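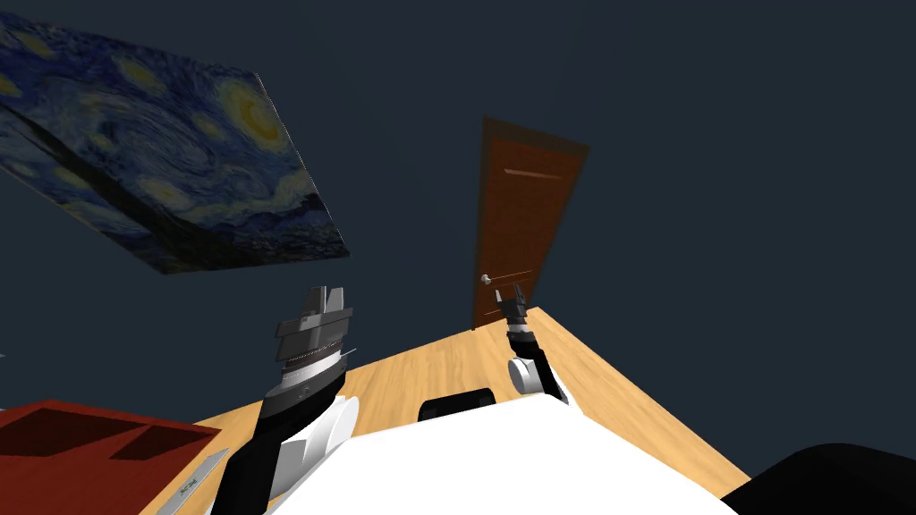

OK so I fell down a hole reading about how upper houses of parliament get picked and I need to put it somewhere. Thread, sorry in advance 🧵

---

Background: I'm reading a history of Brumov, which had two chambers for most of its life and then had a huge fight about whether it needed the second one. I picked it up for the fight. I stayed for the election rules, which are bonkers.

---

So the lower house is simple. You're a grown-up, you live there, you vote. Fine. The upper house had 28 seats and you did NOT vote for those. You voted for a person who then voted for a person. Electors! Everybody's favorite!

---

And the electors had to meet in one town. The big districts wanted it in the capital, the farm districts said absolutely not, so they compromised on Drekier, a market town with one good road and (according to a very grumpy letter quoted in chapter 5) terrible soup.

---

I love the soup letter so much. It goes on for a page and a half. The man was there to choose a senate and he wrote home about turnips.

---

Anyway. To be an elector you had to own property worth up to... no wait, I'm reading my own notes wrong. Let me do that one again.

---

Right: to be an elector you had to pay tax on property worth 2,000 crowns. There was no upper limit. The "up to" in my notes is about travel money – they'd pay you back for up to 3 nights at an inn. After that you were on your own dime, which I have to think sped things up a little.

---

The effect of the property rule was what you'd guess. Same families over and over. There's a table in the back of the book and you can run your finger down it and see the same last names go by for decades. Grandfather, son, nephew, son again.

---

Now the part that got me. On paper the two houses had exactly the same job. A bill could start in either one and had to pass both. So what happens when they disagree?

They form a joint group, and the joint group goes off and talks, and if it can't agree the bill just dies. No tiebreak. The budget died this way. More than once!!

---

The lower house got so mad about the budget thing that they started attaching it to stuff the upper house really wanted. Roads, mostly. There's one bill that's the entire national budget plus a bridge at Zorby.

---

The bridge got built, btw. The book has a footnote on it and the footnote is longer than some of the chapters.

---

What finally did in the upper house was the Bepari report, named for the estate where they wrote it. It's pretty dry. It says (I'm squashing it down a lot) that if you widen the vote enough for people to accept the second chamber, you end up with a second copy of the first chamber. And if you don't widen it, people won't accept it.

---

I've been chewing on that all day. I get the logic but I'm not totally sold? You could stagger the terms. You could give it a different map. Plenty of countries have two elected houses that don't act like twins.

---

The abolition vote was in May and the upper house had to vote on it too, remember, equal powers. So these folks had to vote themselves out of a job. They did it, but they tacked on an amendment letting members keep their reading room privileges for life.

---

Which, fair. I'd have held out for the same thing.

---

Few people asked for the title in DMs – it's a library copy and the cover is missing, so let me dig up the full info and I'll add it under this. It's a long one with a colon in it.

---

Also if anyone knows of something readable on how the local councils worked in the same period, please send it my way. The book waves at them for like two paragraphs and moves on, and I have so many questions about who was paying for the roads before Zorby.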